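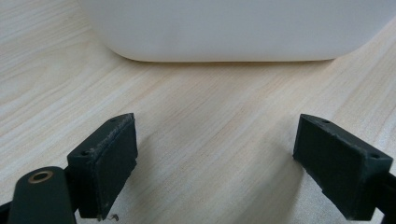 Chapter 4: A Place for Every Toy

Most of us have stood over a living room floor on a Saturday evening and wondered how one small household came to own so many playthings. In this chapter we slow down and look at the humblest part of tidying - the single table, the single bin, the single toy that has to end up somewhere.
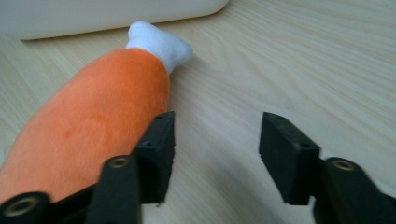 Soft toys are a kind place for beginners to start, and Caoimhe Mac Carthaigh starts there too in her home-care course at Nilungate. A plush drumstick can be picked up by either end and won't chip when it lands.

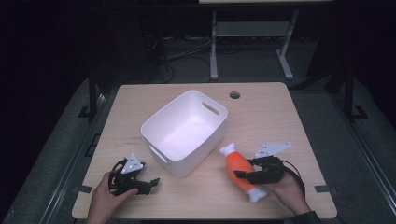 Choose a bin with handles if you can, wide enough to see into, and leave it open while you work. We'll come to lids and labels in Section 4.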